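Notebook, color cube set, March
Bench 2, afternoon

Today I continue with the cubes for the Drarstead counting kit. The parts came from Oren in one bag. I sanded the edges of the first set by hand, 14 strokes on each edge, paper 100, and then I wiped them with a cloth. The paint is the water-based one from Aranda.

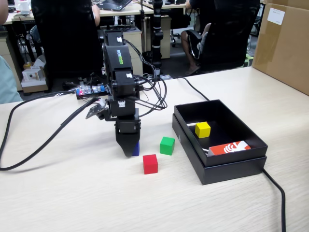

Color check was the first job. I wanted to compare the paints at the window and again at the table, where the light is more flat. With the green and the red standing close together on the pale wood grain, I find the green very bright, and I would like to try one drop of black in it. The yellow I left in the black box, so for this one I must compare again. Red is good, I do not change it.

Storage. The lid of the box came off easily. I want the kit to live in this box, but a divider is still missing. To do:

1. Cut the divider from gray card, 2 mm.
2. Take the red packet out of the box before the cubes go in for storage.

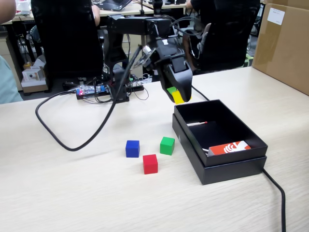

3. Write the color names on the lid, inside, in pencil first.
4. Ask Camel for the price of 4,000 cubes, unpainted.

Later I tried the set on a white surface. I think white is better for judging the blue, on the wood it looks more dark to me. Maybe we photograph the final kit on white.
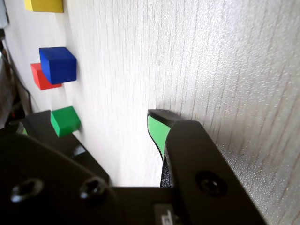 Yellow, blue, red and green on the white surface.

Still open: second coat for the yellow or not. Sanding paper is almost finished, order more.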